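Hosholm Feeder Support: Ticket 1978-A
Subject: Visit counter on Usuga tube feeder reports birds that aren't there

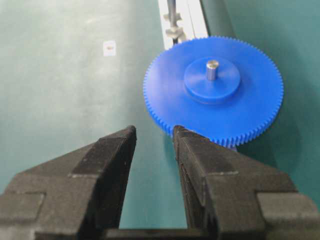 Blue plastic gear, raised hub facing up.

Status: Open (reopened by customer)
Product: Usuga tube feeder with perch counter
Opened by: Selamawit Gidey, Skeltville
Assigned to: Kevin Ospina

Selamawit Gidey, 7:40 a.m.
The app says I had 1,978 visits yesterday. I have had feeders up in this yard for years and I don't believe it. A busy day in October is chickadees, a few titmice, the downy woodpecker and whatever house finches are passing through. I was home and at the kitchen window for a good part of the day and the feeder was empty most of that time. The app also says 983 of those visits were between midnight and 5 a.m. Which birds would those be?

Kevin Ospina, 9:15 a.m.
Hi Selamawit, thanks for writing in. High counts can come from a very active feeding station, and birds do stock up in the fall. Please make sure the app is on the current version, then restart the feeder by holding the button under the lid until the light blinks twice.

Selamawit Gidey, 9:32 a.m.
App was current already. Restarted it anyway. My question about midnight to 5 was not answered. Chickadees are asleep at that hour.

Kevin Ospina, 11:04 a.m.
Understood, and sorry for skipping over that. Could be a flying squirrel, or a raccoon working at the perches. Do you have either?

Selamawit Gidey, 11:20 a.m.
A raccoon would have emptied it. The seed level went down by the width of two fingers all day, same as any other day. I can't rule out a flying squirrel but one that lands 983 times and hardly eats is a new one on me.

Kevin Ospina, 1:50 p.m.
Fair point. I'm moving this up to Octavio on the hardware side. In the meantime, could you tell us how the feeder is hung, and whether it was windy?

Selamawit Gidey, 2:10 p.m.
Shepherd's crook, single hook, out in the open. Yes, windy. I had wondered about that myself, but your page says the counter "ignores wind."

Octavio Rivadeneyra, 4:25 p.m.
Taking this one. The counter works off a spring under each perch, and it should need a steady press before it logs anything. If the feeder swings enough, the weight of the perch itself can do it. Please try this tonight:
1. Take the feeder down at dusk.
2. Set it on a shelf indoors, seed in, power on.
3. Write down the count before bed and again when you get up.

Selamawit Gidey, next day, 6:55 a.m.
Done. Shelf in the mudroom, door shut, no cat. Count at bedtime 212, count this morning 255. So that's 43 birds in my mudroom. Much better than 983, I'll give you that, so the wind is part of it. It isn't all of it.

Octavio Rivadeneyra, 10:30 a.m.
That's useful. Zero is the only right answer indoors. Next, please unplug the perches one at a time (they pull straight out) and leave each one out for an hour. We want to know if one of them is doing this.

Selamawit Gidey, 3:15 p.m.
Perch 1 out: still counting. Perch 2 out: still counting. Perch 3 out: nothing for the hour. Put 3 back and it counted six in the first ten minutes. I looked into the socket with a flashlight and there is a sunflower hull jammed alongside the spring. I have not touched it yet in case you want to tell me it's a firmware matter.

Octavio Rivadeneyra, 3:40 p.m.
No, please take it out! Tweezers or a toothpick, power off first. Then repeat the overnight shelf test.

Selamawit Gidey, Saturday, 8:05 a.m.
Hull out. Overnight count on the shelf: 0. Hung it back on the crook at 7 and there have been 11 visits on the app. I watched that whole hour and marked nine on paper. I may have missed two while I was pouring coffee, or it may have. No wind this morning, so that part hasn't been tested.

Kevin Ospina, 9:00 a.m.
Great news! I'll go ahead and mark this as resolved.

Selamawit Gidey, 9:06 a.m.
Please don't. The wind problem is still there as far as I know, and a hull is going to get in there again, it's a seed feeder. I'd also like the 1,978 taken off my yearly total. The app gave me a badge for it.

Octavio Rivadeneyra, 11:45 a.m.
Reopened. I can delete single days from our end and will do that one. I'm sending you a second hook bracket to steady the feeder, free of charge. Please post a count from the next windy day once it's on.

Selamawit Gidey, 12:10 p.m.
Will do. I'll be keeping the paper tally too.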